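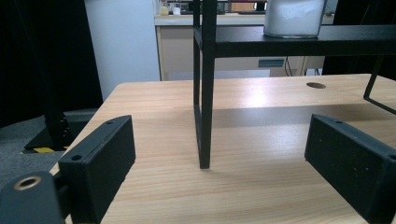
Nikola: Bei geöltem Holz würde ich nie wieder mit Essigreiniger rangehen. Hab mir damit letztes Jahr eine Platte versaut, lauter matte Flecken!

Aniela Lis schrieb:
Okay, danke, aber womit denn dann? Ich hab noch eine halbe Flasche Seife von Sellus da, die war beim Öl dabei.

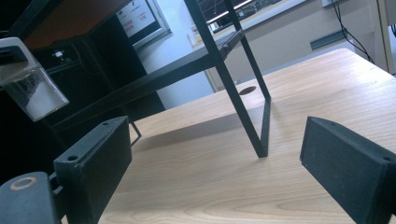
Tischplatte, helles Holz, mit Metallgestell

Lech_Z: Seife reicht völlig. Ein Schuss ins lauwarme Wasser, gut auswringen, in Faserrichtung wischen und fertig. Ich mach das jeden Samstag so (na ja, fast jeden).

Krystyna B.: Da muss ich widersprechen, Lech. Jede Woche Seife gibt bei mir einen Schmierfilm, da klebt irgendwann der Ärmel fest. Lieber nur feucht abwischen und im September einmal neu ölen. Vorher mit 200er Papier ganz leicht drüber.

Lech_Z: 200er gibt's hier im Baumarkt gar nicht, und einen Film hatte ich noch nie. Vielleicht nimmst du einfach zu viel?

Aniela Lis: Ich probier erst mal die Seife an der Unterseite und melde mich dann :)

Kontakt | © Forum Jabłońska | Nach oben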